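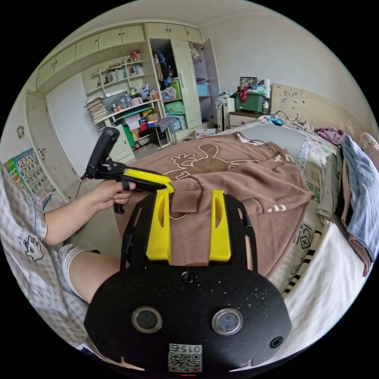

4.2 Locations and waiting time

The Irkum production used 19 locations between the start of June and the end of filming, and 106 people who came to watch agreed to fill in our form. Between them they wrote 1590 short posts. Most were sent while nothing was being filmed. Visitors wrote about the weather, the catering vans, and which gate the crew seemed to be using.

The type of location mattered more than we had expected. At outdoor sites such as the Ponau car park, visitors could see the crew from the road and posted often. Indoor work was harder to follow. Rooms in private houses, bedrooms among them (Figure 1), gave people outside very little to report, and many left within 20 minutes. Gravell was an exception – the street was narrow and the cast had to walk past the barrier.

We left out posts from the Janjua studio visit, where guests had been asked not to write about the set. Repeated posts were counted once.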